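Automation and Work, Unit 5 handout
Instructor: Neema Mwakyusa
Read before the October discussion section

Can a machine do the dishes yet?

Short answer: some of them, some of the time, if you set up the kitchen for it. The long answer is what this unit is for, and I want you to come to section ready to argue with me.

Start with the word "do." When a company says its robot does dishes, ask where the job begins and where it ends. A person doing dishes clears the table, scrapes the plates, deals with the pan somebody left soaking, notices the chipped glass and throws it out, and wipes the counter. A robot doing dishes, in most of what you will watch for this class, moves one item from one spot to another. That is a real skill and it took years of work to get there. It is also a small slice of the chore.

The two readings for this unit disagree about how small. Victor Kirui thinks picking up and placing is the hard core of housework, and that once it's solved the rest will come fairly fast. Rehema Simiyu thinks the hard part is deciding what needs doing. I lean toward Simiyu, but read Kirui's section on grasping carefully, because he is right that people underrate it.

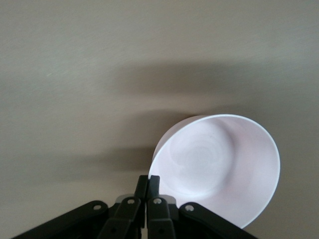
Take a bowl. You have picked up thousands of them and never planned one. You pinch the rim, or slide your fingers under, or scoop it against your palm, and you switch between these without thinking when it slips. A two-finger gripper has fewer choices. It can pinch the wall, with one finger inside and one outside, and for that it needs to know where the rim is to within a small margin. Come in too far to one side and it pushes the bowl instead of holding it. A light plastic bowl slides away easily. A heavy one full of soup is a different problem, and a nested stack is a third.

Now the numbers, and how to read them. In the Gradberg trial (see the packet) the arm was given 200 attempts at clearing a bare table. The summary calls the result "near human." Before you repeat that, look at three things.

First, time. The attempts were allowed up to 60 seconds each. Time yourself moving a bowl.

Second, resets. After each miss a technician put the item back in place. Nobody does that in your kitchen, and if somebody did, they could have washed the bowl.

Third, variety. There were 5 kinds of dish. Count what is in your own sink tonight.

None of this means the trial was dishonest. Kęstutis Žukauskas, who wrote the methods section, lists all three limits plainly. They dropped out somewhere between his pages and the press release. Expect that to happen and go looking for it.

Shop floors are the fairer test for the optimists. At the Dreten plant, parts arrive in the same tray, facing the same way, under the same lights, and the arms there earn their keep. Notice who did the adapting, though. The trays were redesigned, the aisle was moved, and two people per shift still handle what gets dropped. Shabani Mabula's interviews with those workers are the best thing in the packet. Read them even if you skip everything else.

For section, bring one page on the following:

Pick a chore you did this week. Write down every step, including the ones you only noticed when you tried to write them down. Mark the steps you think a machine could do now in your own home with no one standing by. Then find one product claim about that chore and say which of your steps it covers.

The Lastano video is off limits for this, as we will take it apart together. Late pages go in the box outside my office.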